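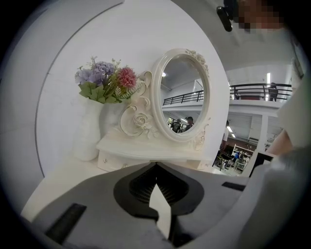
aloisb
Is it worth repainting secondhand furniture before reselling it? I paid $158 for a bedroom lot. The ornate white vanity mirror came with it and I'd leave that alone, but the dresser is dark oak.

qngui
Leave the oak. Painted ones sit for months here.

Grima592
Disagree. I sold 2 painted dressers in December, both over asking.

qngui
Different market, maybe. Stripping paint later is miserable.

aloisb
I'll list it as is at $328 and see.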